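**Durkville v Zorkurano, who else was there?**

**tightend_tales:** What a game! I've been going since the old stand had benches and I haven't shouted like that in years. 2,000 of us in, and our running back just kept bouncing off people.

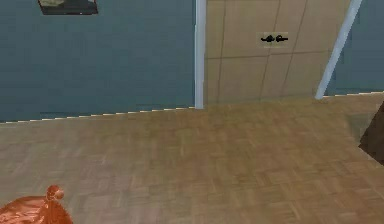

And that second touchdown, straight up the middle with two of them hanging off him! I'm still grinning.

**fourthandlong:** Great run, but the line opened that hole. Give the guards some love.
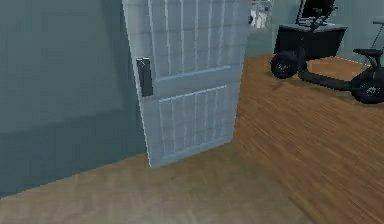 *Panelled door, partly open*

**tightend_tales:** Fair, the left side was superb. He still broke the tackle himself though.

**zork_away_end:** Our lad slipped. I'd call it a missed tackle. Cracking match all the same, and your chips are better than ours.

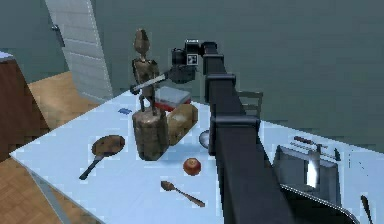

Page 2

**fourthandlong:** Ha, see you at the return in October then. Anyone know if Jirkance are running the coach again?

**zork_away_end:** Get there early if they are. We had 3,657 in for Ratanaporn and the queue went right round the car park. 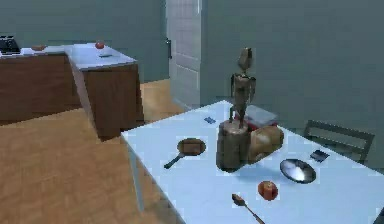 *Wooden figure on its block*

**tightend_tales:** Put me down for a seat! And he did NOT slip, I was level with it.

**zork_away_end:** He slipped. Bring chips.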